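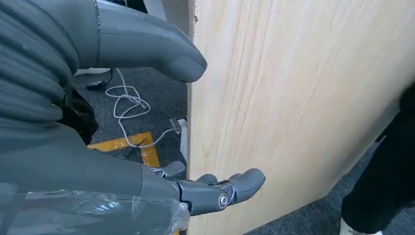
A tall board in light-colored wood. Fodor open day, Florkitz.

A June Day at the Fodor Sawmill

Posted 25 December 2019

I have been promising to write up our trip to Florkitz ever since the summer, and now the house is quiet, the dishes are done, everyone else is asleep in front of a movie, and I have run out of excuses. So pour yourself something warm, because I am going to take my time.

For those who don't know it, Florkitz is a small town up the valley from Faltach, on the side of the Padar where the road is bad and the views are good. There has been a sawmill there for as long as anyone has kept records, and for the last couple of generations it has belonged to the Fodor family firm, who saw their own logs, dry their own boards and run a joinery shop at the back of the yard where they make doors, stairs and window frames. Once a year, in June, they open the whole place up. You can walk in off the street, somebody hands you a cup of coffee and a pair of earplugs, and you are free to wander wherever there isn't a rope.

We took the early train to Faltach and then the bus, which takes 36 minutes according to the timetable and quite a bit longer if there is a tractor ahead of you. There was a tractor ahead of us. I didn't mind at all! The hay was being cut on both sides of the road and the driver had the windows open, and by the time we came down the hill into Florkitz we could smell the mill before we could see it. If you have never smelled fresh-sawn larch on a warm morning, I can only tell you it is somewhere between oranges and floor polish, and that I would happily have it in my living room.

The tour starts at the log yard, and I would advise anybody who goes to stay with the guide for this part even if you are tempted to run ahead to the machinery. Our guide was a sawyer, close to retirement, with a voice that needed no microphone, and she spent a good long while just on how to look at the end of a log. She showed us how the rings were tight on one side and wide on the other where the tree had grown on a slope and spent its life leaning into the hill. A log like that will fight you, she said. You can saw it perfectly straight and it will be a banana by the evening. They don't throw those away, but they don't make doors out of them either. Mostly they go for fence rails and the blocking under stacks.

I had always assumed the logs were kept under sprinklers to keep the dust down (I have no idea where I got that from). It is to keep the wood from drying too fast at the ends and splitting, and to keep the beetles and the blue stain out while the logs wait their turn. The water used to come straight out of the Padar. These days it goes round and round through a settling pond behind the office, and there were ducks on the pond, with ducklings, and I am sorry to say that we lost half our group to the ducklings for a while.

Then came the saw itself. It is a big band saw, with the blade running up out of the floor and over a wheel taller than I am, and the log goes past on a carriage. They ran it for us every half hour. You feel it in your shoes first, and then there is a rising sort of song, and then the first slab falls away and there is the inside of the tree, which no one has ever seen before, bright as butter. People clapped. I clapped too. The sawyer up in the cab looked a bit embarrassed, I thought, but pleased.

The blades are sharpened on the premises, in a little room with a north window that I could have stayed in all day. Each blade comes off the saw after a few hours and hangs on the wall for a rest before it is ground again. I asked whether the rest was a superstition, and the man at the grinder said his father would have told me no and his grandfather would have told me yes, and that he hangs them up regardless.

From there you go along a covered walkway to the drying sheds. The Fodor people still dry a good share of their boards in the open air, stacked with thin sticks between the layers so the wind off the river can get through, and it was here that I learned the thing I have been repeating to everyone since. Thick oak boards sit in those stacks for 3 years before they go anywhere near the kiln. Three years! There were boards in there that had been cut before my niece learned to walk. Every stack has its month chalked on the end, and some of the chalk had been gone over again and again where the rain had got at it. Spruce and larch go a great deal faster, and the kilns behind the sheds finish them off, but the kilns were shut for the day and we only saw the doors, which are very large and very plain.

I should say something about lunch. The fire brigade from Faltach had brought their grill, and the baking was done by the people of Florkitz themselves, by the look of it all of them. I had a sausage in a roll, and then a slice of plum cake, and then, because my sister insisted on sharing and then didn't want her half, a good deal of a poppy seed one. You eat at long tables in the shade of the planing hall, and you end up talking with whoever sits down opposite. We had a retired couple who had driven over the pass to order a garden gate and a young family who had simply seen the sign on the road. The baby was given a curl of wood shaving to hold and would not be parted from it.

After lunch we did the joinery, and this was my favorite part, so forgive me if I go on. There are boards leaning along the walls everywhere you look, and the joiners go along them the way other people go along a bookshelf, tipping one forward, looking down the edge, tipping it back. One of them was choosing wood for a front door and let us help, or at any rate let us believe that we were helping. She would pull out two boards and ask which way round we would put them, and then explain very kindly why it should be the other way. It all comes back to those rings we had been looking at in the morning. A board wants to cup away from the heart of the tree, and if you glue up a panel with them all facing the same way, the whole panel goes. I had a crooked cutting board at home that suddenly made sense to me.

They also had a staircase half built in the middle of the floor, going up to nothing, and you could climb it in your socks. It had no nails in it anywhere. The treads are let into the sides and wedged from underneath, and one of the apprentices was knocking in the wedges and listening as he did it. When it is home, he told us, the sound changes. He let the children try and they all heard it, and I pretended that I had.

At the very end there is a small shop, or anyway a table with a cash box on it, where they sell offcuts by weight and a few things made by the apprentices. I bought a bread board in pear, which cost me 49 and has been in use every day since, and a bag of mixed offcuts for my neighbor, who carves. My sister bought a stool. We had not thought about the bus when she bought the stool. It rode home on her lap, and on the train it turned out to be extremely welcome, as there wasn't a free seat until well past the junction.

A few practical things, for anyone who might like to go next year. The gates open at 9 and I would be there then, as it was much more crowded by late morning and the guided groups do fill up. Wear closed shoes, they will turn you away from the saw hall in sandals, and we saw it happen. Bring cash. The yard is gravel and rather hard going for strollers and wheelchairs, though there is a paved way round by the office if you ask at the gate. Dogs have to wait outside, where there is shade and a trough. The last bus back to Faltach leaves earlier than you would like, and if you miss it, it is a walk of over two hours along the river, which I'm told is lovely and which I was glad not to find out.

We are going again in June. My sister says she is leaving the stool at home this time, but she has been measuring the hallway, and I believe there is now talk of a bench.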